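Flostow Drawer Inserts: Frequently Asked Questions

Last updated 15 Jun 2020

Most of the questions we get about fitting, loading and caring for Flostow inserts are answered on this page. If yours is missing, write to us through the contact form and give the model number printed on your receipt.

Choosing an insert

Which drawers do Flostow inserts fit?

The standard range fits drawers with an inside depth of 80 mm or more. Measure from the drawer floor to the lowest point of the opening above it, and do this with the drawer fully shut if you can reach in from the cupboard below. Drawers with a raised lip at the front often lose more height than people expect.

How do I measure the width?

Measure inside the drawer at the front, the middle and the back, and order to the smallest of the three. Older drawers are seldom square. The sliding inserts can be widened by up to 19 mm on each side, so it is better to order slightly small.

Do you make inserts for Petersen kitchens?

Yes. The Petersen inserts are listed separately because those drawers have sloping sides. A standard insert will go in but will rock when the drawer is opened.

What is the difference between Flostow and Skotico?

Skotico is our range for wardrobes and desks. The wood is thinner and is not oiled, so it should not be used near a sink or hob.

Everyday use

What should go in which drawer?

Keep the things you use every day in the top drawer and the heavy things at the bottom. Cutlery goes nearest the place where you lay up, and cooking tools nearest the hob. Leave one drawer without a fixed purpose, as every kitchen needs somewhere for string and batteries.

Can I keep food in a drawer with an insert?

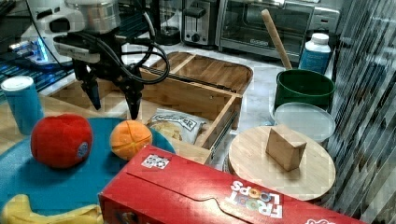
Dry food in sealed packets is fine. Flour, sugar and rice should be moved into tubs with lids, and anything that has been opened should be clipped shut and used first. Crisps are better in a shallow drawer than a deep one, where they end up under the tins; a single bag laid flat in front of the divider, like this one, can be taken out without moving anything else. Do not store onions or potatoes in an insert, because they need air from below.

How much weight will a divider take?

Dividers are made to separate things and should not be used as a shelf. The insert itself rests on the drawer floor, so the limit is whatever your drawer maker gives for the slides.

The insert moves when I open the drawer. What can I do?

Put the non-slip strips from the packet under the front corners. If it still moves, the insert is too short for the drawer and a spacer will be needed. Spacers are sold in packs of 6.

Care and cleaning

How do I clean a bamboo insert?

1. Take everything out and shake the crumbs into a bin.
2. Wipe the inside with a damp cloth and a little washing-up liquid, working along the grain.
3. Wipe again with clean water, then dry at once with a tea towel.
4. Stand the insert on its end until it is fully dry.
5. Check the drawer slides while the insert is out, and brush away any grit from the rails.

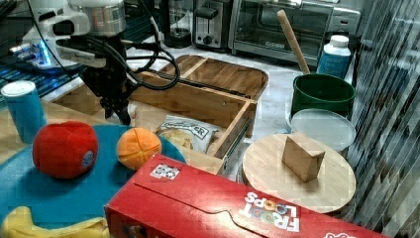
How often should I oil it?

Twice a year is enough for most kitchens. Use a food-safe oil, leave it overnight and rub off what is left. Trarken oil may be used but will darken the wood a little.

Can it go in the dishwasher?

No. The joints will open and the guarantee will not cover it.

Orders and returns

How long do I have to return an insert?

You have six weeks from delivery, provided the insert has not been cut or oiled. Made-to-measure inserts cannot be returned unless they are faulty.

Who do I contact about a made-to-measure order?

Nele Gerlach deals with new orders and drawings. Tirta Sutanto deals with repairs, spare dividers and anything ordered before May. Please send a photo of the open drawer with your measurements.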